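# The Carton Keeps Its Place

Paperboard packaging is seldom the subject of institutional attention. It is bought with something inside it, opened, emptied and flattened. The household packaging collection at the Rutherford Center for Domestic History was formed on a different principle, and its reinstalled galleries, which opened in October, give the folding carton more room than it has had in any previous display.

The collection now holds 3248 items. Most are ordinary grocery and gift packages that spent years on kitchen shelves, in sewing drawers and at the back of linen closets. Only 912 had been fully cataloged before the present survey began. The rest were stored flat in archival boxes, sorted by size, with little recorded beyond the name of the donor and the month of receipt.

The survey, carried out with support from the Buritent Foundation, set out to record each item's form, surface pattern and condition. Form proved to be the slowest part of the work. A plain rectangular carton can be described in a line. A tapered or waisted one requires measurements at several heights, and staff must decide whether a narrow middle belongs to the design or came later, from handling. Many families kept a favorite box on a high shelf and took it down by the waist, always with the same hand. Over the years the sides give way a little at that point, and the crease becomes a feature of the object.

Pattern is easier to record, and tartan is the most common pattern in the collection after plain color. Printers favored it for practical reasons. A checked grid hides small errors in cutting, and the same sheet can be wrapped around a lid, a sleeve or a full carton with no change to the artwork. Red grounds outnumber green by a wide margin. The survey team attributes this to the winter gift trade, although red plaid was also used all year for cookies, tea, handkerchiefs and shortbread.

Designers often broke the plaid with a pale area, either to carry lettering or to rest the eye. On tall cartons this space was commonly given a curved lower edge, in the manner of a shirt front or an apron. The curve softens a narrow package and draws attention upward, toward the opening.
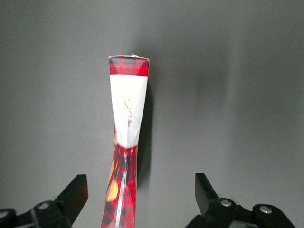 Red plaid meant the good cookies in our house, one visitor wrote in the gallery's comment book, and the box went on holding candles and string until the top wore through. The entry is typical of the responses received so far. A large share of them concern what was kept in a package after its first contents were gone - buttons, receipts, seed packets, spare fuses, the pieces of a game.

The Center regards this second use as part of the record. Under the previous policy, worn cartons were often declined in favor of unused examples obtained from printers and wholesalers. Those examples remain valuable for the study of color and board quality, and 129 of them are on view in the first room. The second room is given over to packages that show wear: softened corners, frayed rims, and lids mended with tape.

Conservation of such material is deliberately modest. Loose dust is removed with a soft brush. Tears are supported from the inside with thin paper and a reversible paste, and only where the board would otherwise continue to split. Stains are left alone. Creases are not pressed out, as pressure can crack a coated surface along the fold. Tall items are stored upright on padded bases, away from direct light, with enough space between them for a gloved hand to pass.

Lighting in the galleries presented a separate difficulty. Coated and metallic papers return a hard line of glare when lit from the front, and dark inks beside that line become difficult to read. The cases, built by Kamonora, use low lamps set to the side behind a diffusing panel. The arrangement reduces the glare without removing it entirely. Some shine was intended by the makers, who expected their goods to be seen under store lights.

Cataloging continues. About 1799 items await a full description, and the Center has asked households that are clearing a pantry or closet to contact the collections office before discarding older packages. Donors are requested to leave the contents in place where they are dry and clean, and to include a short note on where the package was kept. The companion volume, published by Drandeo, is available at the front desk and through the Center's mail-order service.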